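The Long Way to the Bakery

My mother never drove anywhere she could reach on foot, and for most of my childhood I held it against her. Now I live in Delusa, population 3,000 and change, and I've become the very same kind of person, right down to the canvas bag and the sensible shoes.

It started one August when my car was in the shop for 15 days (a part had to come from Pfeiffer, and then it was the wrong part!). I walked to work, to the library, and to the bakery on Friday mornings, when the rye comes out a little after seven. By the second week I knew which porches had cats and which ones had people who wanted to talk about their tomatoes.

I got the car back, of course, and it mostly sits. My knees complain on the hill and I'm late more often than I used to be, but I sleep like a child.

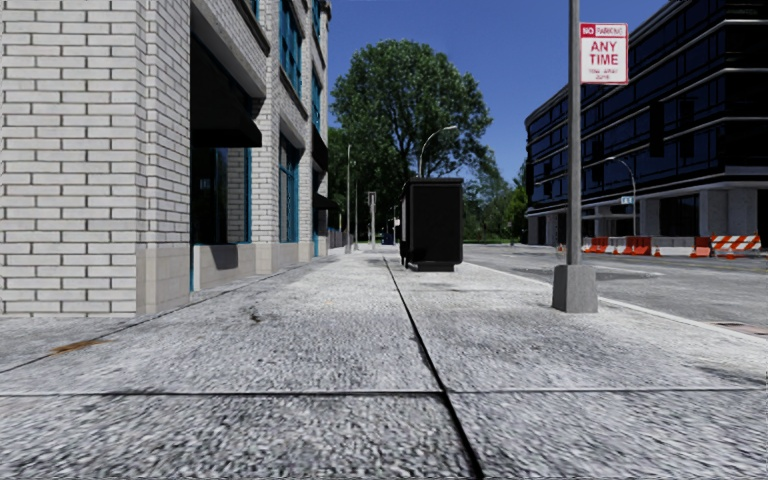

My mother would say I took my time coming around to it. She still walks to church in Astska every week, even in sleet, and she won't take a ride home unless there's pie involved.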